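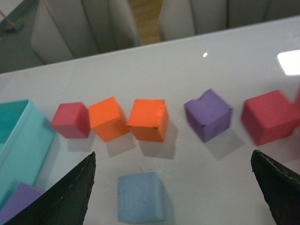

How long does it take to repaint a small bedroom by yourself? For me it was a full weekend, and that included moving the furniture out on Friday night and back in on Sunday.

I moved to Hilldale four years ago and the back bedroom has been the same tired beige the whole time. The previous owners painted it in a hurry. There were drips under the window and a stripe of beige on the ceiling where somebody slipped. I kept the door shut and used it for storage.

My sister-in-law Melina Makris is coming to stay in August, so the room had to be done. I picked a pale gray-green after taping sample cards to the wall for a week. On the card it looked like nothing much. In the evening, with the lamp on, it was the only one that didn't turn yellow.

Most of Saturday went to prep. I filled the nail holes, sanded them, washed the walls with sugar soap and taped the baseboards. The hole behind the door, where the handle had been hitting the plaster, needed two rounds of filler with a long wait in between. I bought a doorstop at the same time as the filler, and it cost less.

The paint, two rollers, a tray and the tape came to 100 dollars, and 70 of that was the paint. I could have gone cheaper, but the last cheap can I bought took four coats in the hallway and I was sick of looking at it by the end.

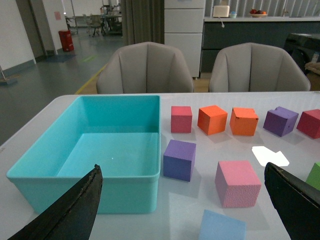

Do you need to prime over old paint? Mine was sound and a similar shade, so I only primed the patches of filler and went straight to the top coat everywhere else.

The first coat went on Saturday evening and looked awful, as first coats do. I did the second on Sunday morning with the window open. Cutting in along the ceiling is the slow part. I used an angled brush and skipped the tape up there, and the line is straight enough unless you stand on the bed.

Fares Aoun from next door lent me his stepladder, which was a big improvement on my kitchen chair. He wants it back by Thursday for his gutters.

The closet is still beige inside. I'm leaving it until the fall.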